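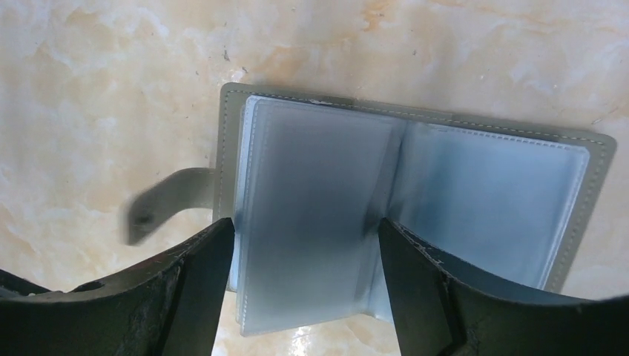 Card holder, open, with the closure tab out to the left

Are the "RFID blocking" card sleeves worth paying extra for?

Endora wants $27 more for the blocking version of the same holder. The listing has 2,586 reviews and I can't find one where the person tested it. Has anyone here had a card skimmed through a pocket? I carry two bank cards and my Ashworth library card.

Joanne Bainbridge

I wouldn't. Tap payments send a one-time code, so a thief gets very little to work with. My card was copied once, and my bank traced it to a gas pump - no sleeve would have helped with that. Turn on purchase alerts.

Bultau926

get the blocking one, why risk it. my cousin lost 700 dollars

marlow_k

Lost it how, though? Skimmed through a pocket, or typed into a fake website? I put my Buvex sleeve up to the reader at work and the door opened anyway, so I don't put much faith in the label.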